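2024-07-13

Samedi, et me voilà encore à écrire sur Planine au lieu de dormir ! Bon, la bonne nouvelle d'abord : la nouvelle façon de découper les démonstrations donne quelque chose. On est passés de 68 à 81... non, je me relis, je mélange avec les essais de mars. C'est 68 réussites sur 100, point, et en mars j'aurais signé tout de suite pour la moitié.

L'idée vient de Tetsuya Yagi, il faut lui rendre ça. Au lieu d'apprendre l'assemblage d'un seul bloc, on coupe chaque démonstration au moment où un pignon touche l'anneau, et la politique repart de là comme si de rien n'était. On a plus de 2 226 segments maintenant (j'ai passé ma semaine à vérifier les coupes à la main, mes yeux me détestent). Ce qui coince encore, c'est le dernier pignon : une fois les autres en place, le modèle hésite, il tourne autour, il revient – on dirait moi devant un créneau.

Moffat pense que c'est un problème de reflets sur le métal. Moi je crois plutôt qu'on manque de départs variés, avec le pignon restant posé plus ou moins loin à droite. Lundi je refais 12 démonstrations comme ça, rien que pour la dernière étape, et je relance l'entraînement dans la foulée. J'ai déjà hâte, c'est ridicule !

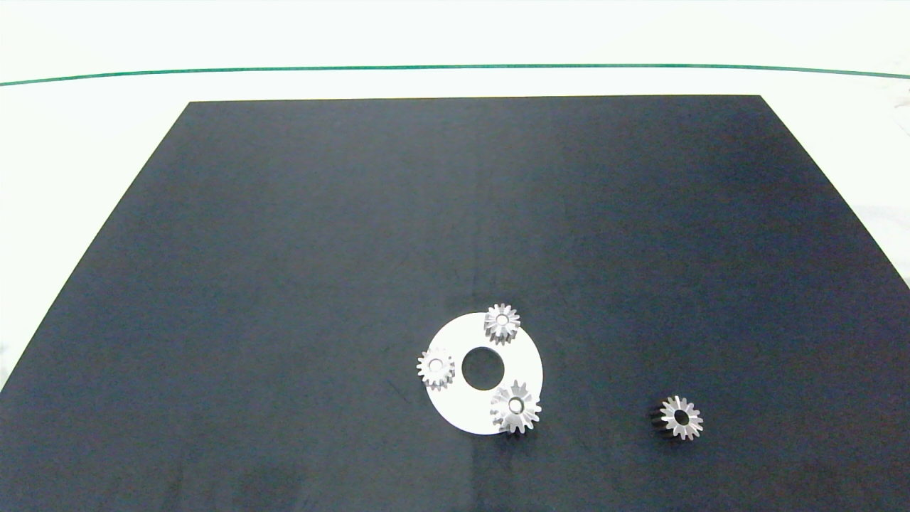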